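News > Press Office > Company Announcements

Halás Packaging to Move All Mailer Boxes to Recycled Board

Jatley mill agreement secures supply of unbleached board; plastic tape and void fill to be withdrawn from the standard range

14 shares | 3 comments

Halás Packaging today announced that its entire range of standard mailer boxes will be made from fully recycled corrugated board by the end of May. The change covers 85 box sizes sold to small retailers, publishers, food producers and independent workshops, and follows a supply agreement with the Jatley paper mill.

Under the agreement, Jatley will supply Halás with unbleached brown board in three weights. The lightest is intended for books, clothing and printed matter. The middle weight will replace the company's current general-purpose board, and the heaviest will be used for glassware, preserves and machine parts. Prices for existing account holders will not change during the first year.

"Our customers have asked for a box that can go into the paper bin as it is, with no label to peel and no film to tear off," said Iveta Říha, managing director of Halás Packaging. "We have been able to offer that on special orders for some time. From May it will be the ordinary product at the ordinary price."

The new boxes close with a tucked front flap and a strip of paper tape. Plastic tape will be withdrawn from the standard range, as will the air pillows that Halás has supplied as void fill. Both will be replaced by crumpled kraft paper sold on the roll and by die-cut board inserts, which can be ordered in the same transaction as the boxes.

Customers who hold stocks of the earlier boxes may continue to use them. Halás will accept unopened bundles for exchange until the end of the summer, provided that the bundles are dry, flat and still strapped. Printed boxes made to a customer's own artwork cannot be exchanged, but the printing plates held by Halás remain valid and will be carried over to the new board without a setup charge.
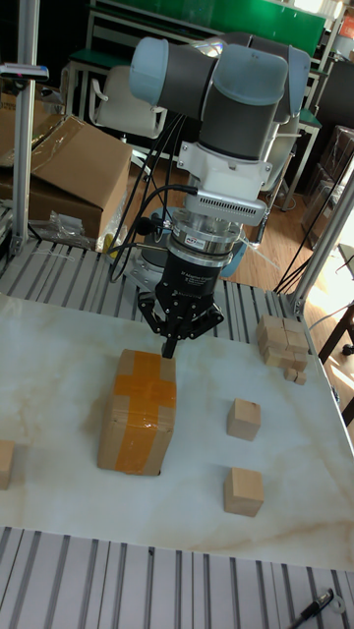

Reaction among customers has been favorable, although some have raised the matter of color. Vilém Jelínek told the company that his buyers were used to a white box and that he expected a few questions at first, but that he would sooner answer those than go on paying for a coating that made the box harder to recycle. He also asked that the inside of the lid remain free of printing, so that a handwritten note could be added. Halás has confirmed that it will.

The company has made two further changes in response to comments received during the consultation. The size code, previously printed on the outer base, will move to an inner flap, where it will not be mistaken for a shipping mark. The fold lines on the larger boxes will be scored more deeply, as customers packing by hand had reported that the heavier board was tiring to fold over a full shift.

In total, 301 account holders replied to the consultation. The most frequent request was for a shallow box suited to a single framed print, a format that Halás has not previously carried. Two such sizes will be added to the range and will be available from the first day of the changeover.

Recycled board has a reputation for losing strength in damp conditions, and the company has addressed the point directly in its new product guide. Boxes should be stored off the floor, away from outside walls, and used in the order in which they were delivered. For goods that are shipped chilled, or that may stand for long periods in an unheated depot, Halás continues to recommend its lined cartons - these are not part of the present change and will be reviewed separately.

"Paper fiber gets shorter each time it is recycled, and a short fiber makes a weaker sheet," said Teodor Hellström, head of materials at Halás Packaging. "The mill sorts its waste paper with care, and we have adjusted the flute to suit. The guide gives a load limit for every size, and we ask customers to read it before they choose a lighter grade than the one they use today."

The product guide runs to a single folded sheet and will be enclosed with every order placed before the changeover. It sets out the load limit, inner dimensions and recommended tape width for each box. A large-print edition is available on request from the customer office.

Sample packs may be ordered now. Each pack contains one box in each of the three board weights, a short roll of paper tape and a copy of the guide. The company has set aside 1725 packs for existing customers, and any that remain will be offered to new accounts. Requests should be made through the customer office, which is open from 8:30 a.m. to 4 p.m.

About Halás Packaging

Halás Packaging designs and manufactures corrugated boxes, mailers and inserts for small and medium-sized businesses. The company supplies over 1071 account holders from its own works and accepts orders from a single bundle upward.

Press contact: Kristýna Malý, Press Office, Halás Packaging

Related items

Halás Opens Second Cutting Line for Short Orders
Paper Tape: Which Width for Which Box
Nindeck Stationers Renew Mailer Contract
Revised Delivery Times for Bulk Orders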